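The Last Chore Standing

Ask anyone what they want a robot to do and they will say laundry. They don't say surgery or welding. They want the basket at the foot of the bed to be empty and the drawer to be full, and they would like to be out of the house while it happens.

I've been following this wish for years, and I came into this spring expecting to write the usual piece: great demos, long way to go, see you in October. I still think there is a long way to go. But I had a lot more fun than I planned to, and I've changed my mind about a few things.

Start with what already works. Floors are more or less handled, if your floors are simple. On the shop side, machines have been moving boxes and stacking trays for ages, and they are wonderful at it - a box is the same box on every side of the planet. At Jarnier, a parts supplier I visited in May, one cell packs 828 bearing housings a shift and the people working next to it barely look up.

Then somebody hands the machine a T-shirt.

"A box tells you where it is," says Annelies Leemans, an engineer at Claltik who has worked on cloth handling for six years. "A towel has no opinion about its own shape. You pick up one corner and the other three have moved."

Her team keeps a log of every fold they try. When I visited, it stood at 3,028 attempts, each one with a short note. I read through a few pages and they were great reading. "Grabbed two layers." "Lost the hem." "Good fold, wrong side up." Anyone who has ever taught a kid to make a bed would know the tone.

What got me excited is how the failures have changed. Early on, Leemans told me, the arm would miss the fabric altogether or drag it off the table. Now the trouble tends to come late, at the third or fourth step, when a sleeve slides under or a crease gets locked in. Those are my problems too! I have never once folded a fitted sheet in a way I'd show another adult.

The slow part is still finding the edge. A person does it by feel, rubbing the layers between thumb and finger without thinking. A two-fingered gripper has to work out from the folds which bit is the end of the cloth and which is just a wrinkle, then close on it and lift.

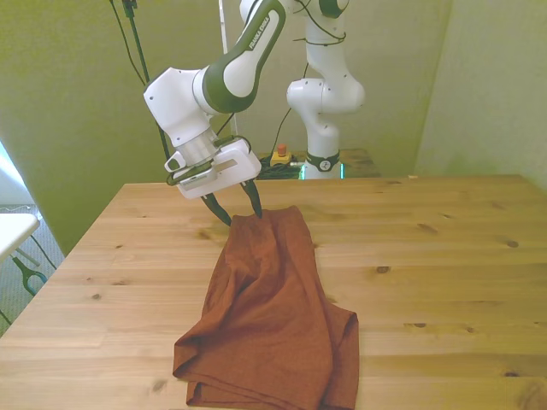 Two fingers, one pinch: a robot arm holds the gathered top of a piece of rust-brown cloth.

So, can they do it yet? On a clear table, with one item at a time and a patient engineer nearby, quite often. In my bedroom, with the cat, no. Leemans gave me a dish towel her setup had folded, 12 tries in, and I have kept it that way on my kitchen counter ever since.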